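Dzene cell, software pre-run check, Thursday
Inspector: Solomiia Vasylenko

1. Controller build matches release tag. OK
2. Planner timeout 70 ms. OK
3. Wrist camera stream stable for 21 min. OK, two late packets logged
4. Gripper force limit in config. FAIL, default loaded; corrected, rechecked 10:30
5. Thin-object segmentation, wires and cables. Open
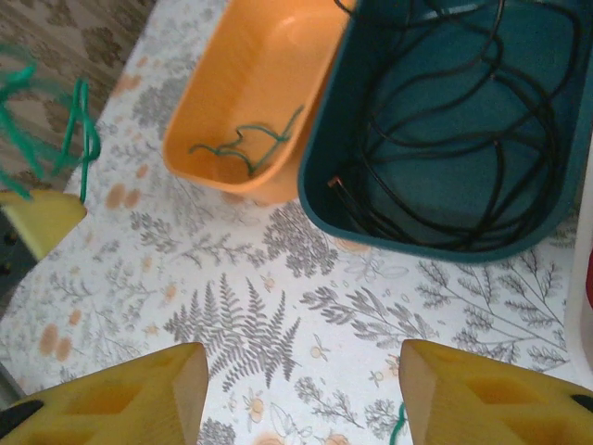
What happens if the planner times out?
The controller holds the last safe pose and waits for an operator reset.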